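Forum > Materials and Finishing > Yellowing of pale soft plastics

lprado
Posts: 200
14/01/2018

I have several beige molded parts that have shifted toward yellow in storage. They were kept in closed drawers, so I rule out sunlight. Is there a treatment that brings the color back without softening the surface?

Janby_bench
Posts: 2339

Closed drawers do not rule out much. Plasticizer moves to the surface over time and takes the color with it. What was in the drawer with them? Foam liners and rubber bands both cause staining.

Wash in lukewarm water with plain dish soap first. Rinse, dry with a lint-free cloth, and wait 10 days before judging the color.

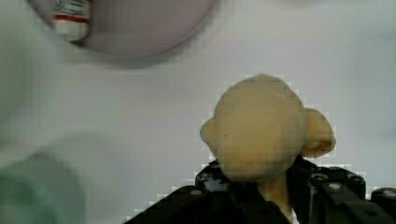 If the tone is uneven after that, you are dealing with a stain and the soap will not reach it. Peroxide cream works on hard ABS. On soft vinyl I would not use it.

drodwood
Posts: 1092

Disagree on the peroxide. I treated soft vinyl at low strength in August and the surface stayed sound. Short exposure, full rinse, repeat as needed.

Janby_bench

Sound after how long? Mine looked fine for a season and then went tacky.

drodwood

Five months so far. Fair point that it is a short test.

lprado

The liners were gray foam. I have removed them. Washing one part tonight and leaving the others as a control.

Luana Prado
Arruda

Janby_bench

Use unbuffered tissue between parts in the meantime. No plastic bags.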